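Zumitz Guest House and Apartments
Frequently asked questions

Before you write to us, please look if your question is already answered on this page. We answer all mails, but in the high season it can take us until the evening.

BOOKING AND PAYMENT

How can I book?
You can book by the form on our website or by e-mail. By phone it is also possible, but we will ask you to send a short mail after, so that we have your name in the correct spelling. The booking is valid when you receive our confirmation with the booking number.

Do I have to pay a deposit?
Yes, for the apartments. The deposit is one night. For rooms in the main house we do not take a deposit, only the card details.

Which cards do you accept?
The usual credit and debit cards, and cash in euros. We do not accept checks. If your company needs an invoice with a tax number, please tell us before you arrive. To change an invoice after it is printed is a lot of work for the office.

What if I must cancel?
Until 14 days before arrival you get the full deposit back. After this we keep it, but you can move it to another date in the same year if you ask us before the day of arrival. Bookings made through a travel agency follow the rules of the agency, and we cannot change these from our side.

Is the tourist tax included in the price?
No. It is paid at the reception at check-out, per adult and night. Children do not pay it.

ARRIVAL AND DEPARTURE

At what time can I check in?
From three in the afternoon until eight in the evening. If your room is ready earlier, we will gladly give it to you earlier. You can always leave your luggage in the small room behind the reception.

I arrive late at night. Is it a problem?
It is not a problem if we know it. Write to Tuva Dahlgren at the reception and she will send you the code for the key box at the side entrance. The code changes every day, so please do not use one from an older message.

At what time is the check-out?
At half past ten. In November, when the house is quiet, we can often agree on a later hour.

How do I find you?
From the train station take the bus in the direction of Gkikas and get off at the last stop before the bridge. From there you walk uphill and the house is on the left side. Some navigation systems send cars through the old village, where the road becomes too narrow for a van or a camper. Please follow the signs to the sports field instead.

Do you pick up guests from the station?
Rok Kos makes transfers for us with his own minibus. Please book him at least one day before. The price is paid directly to him.

ROOMS AND APARTMENTS

What is the difference between a room and an apartment?
Rooms are in the main house and breakfast is included. Apartments are in the garden building across the yard. They have a kitchen and a separate bedroom, and breakfast can be added for each day you wish.

What is in the kitchen?
Every apartment has a stove with an oven, a refrigerator, a coffee maker, a kettle, pots, plates and glasses, a cutting board and sharp knives. Salt, oil and dish soap are there when you arrive. We do not have a dishwasher in the Skandari apartment, only in the other ones.

Can I get an extra bed or a crib?
Yes. There are 2 cribs in the house, they are free of charge, and we give them in the order of booking. An extra bed is possible in all apartments and in the family room, but not in the standard rooms.

Are the beds separate?
In most rooms the beds can be put together or apart. Write in your booking what you prefer. After you have arrived it is more difficult, but we will try.

Is there an elevator?
Unfortunately not. If stairs are hard for you, please ask for the ground floor. The door to the garden building has one step.

Do you have air conditioning?
Only in the rooms under the roof. The walls of the house are thick and the nights are cool, so most guests sleep well with the window open.

Does the internet work well?
In the main house yes, it is good enough for video calls. In the garden building it depends on the apartment. If you must work during your stay, please tell us and we will choose the better one for you.

FOOD

When is breakfast?
From seven to ten. For guests who go hiking early, Maya Mansour prepares a breakfast bag. Please order it the evening before, until eight.

Can you cook without gluten or without milk?
For breakfast yes, if we know it two days before. Our kitchen is small and we work with flour every day, so for guests with a serious allergy we cannot promise that there are no traces.

Is there a restaurant near?
The Telaron is five minutes on foot and has a terrace. It is closed for some weeks in winter. Tuva can make a reservation for you.

Where can I buy food?
There is a small store next to the church, open in the morning and again in the late afternoon. The bread is often gone before noon.

OTHER QUESTIONS

Are dogs allowed?
One dog for each apartment, please ask first. In the main house we cannot take animals.

Where can I park?
Behind the house, free of charge. You do not need to reserve. Bicycles can be locked in the shed, and the key is at the reception.

Can I wash my clothes?
There is a washing machine in the basement. The token is sold at the reception, and the drying rack is free.

I forgot something in my room. What now?
Write to Linnea Hedlund in the office with your booking number. We keep things for three months. You pay the postage, we do the packing.

This page was last changed on 11 August 2019.

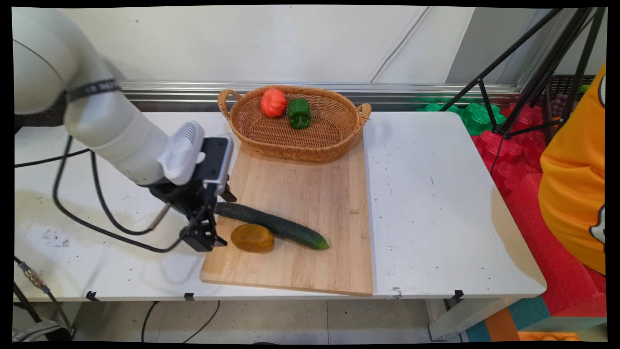

Cucumber on a wooden cutting board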